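Farnevex suture practice kit, 3 stars, maybe 3.5

Typing this on a break so bear with me. Bought with my own money, no freebie, no code. Second year surgical tech program, and my instructor (Harriet Kowalczyk, if you know her you know her) wants us comfortable passing and loading needles before rotations start in January. So I needed something to practice on at home that wasnt a banana.

Picked this one mostly off the rating. 1,276 reviews when I ordered. Half of them seem to be from people who opened the box and took a picture of it.

What you get: pad, needle holder, toothed forceps, scissors, a scalpel handle with 10 blades, a pile of suture packs, zip case. The case is nice. Really nice, better than it needs to be. Elastic loops are tight and nothing slides around in my backpack.

Needle holder. Fine. Ratchet was stiff for the first week and then loosened up to where I like it. Jaws grip ok on the bigger needles, the little ones spin on you. Akinyi in my class has the Reruvach one and hers doesn't spin. Hers also cost twice as much so, yeah.

Forceps good. No complaints.

Scissors bad. They chew. I use my own now and leave those in the case.

The pad is why I knocked it down. Three layers, supposed to be skin, fat, muscle. Top layer holds a stitch great at first. But the precut wounds are too near each other, and once you've gone along one edge a bunch of times it starts tearing into the next one. I kept a tally on the fridge because I'm like that. At 700 stitches the long straight cut was done, just ripped out, wouldn't hold any tension. The curved ones are still going. Also it smells. Not awful, sort of new shower curtain. Left it on the windowsill two days and that helped.

It slides too!! No suction, no grip on the back. Put a damp dish towel under it or a piece of that rubbery shelf liner.

Instructions are one folded sheet with drawings the size of a stamp. Skip it. I learned the instrument tie from Josphat, a year ahead of me, in one lunch. Then just reps while watching tv.

Replacement pad is $22 wich is annoying when the whole kit isn't that much more. Would I buy again... the kit yes, the pad no. Get a different brand of pad when this one goes.

Will update if the needle holder dies. Gotta run, lab at 1.

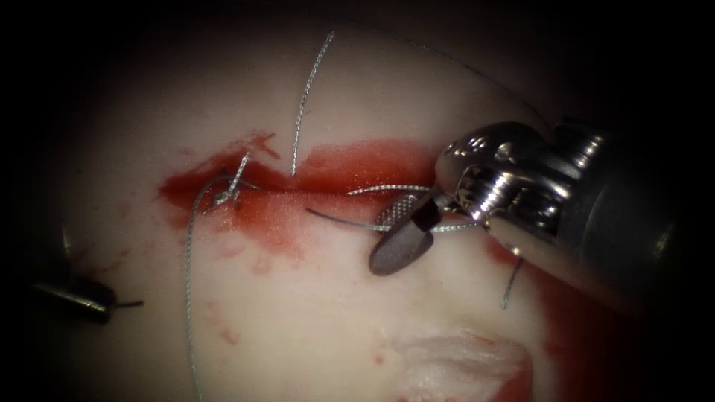 Incision with blood along it, metal instrument coming in from the right.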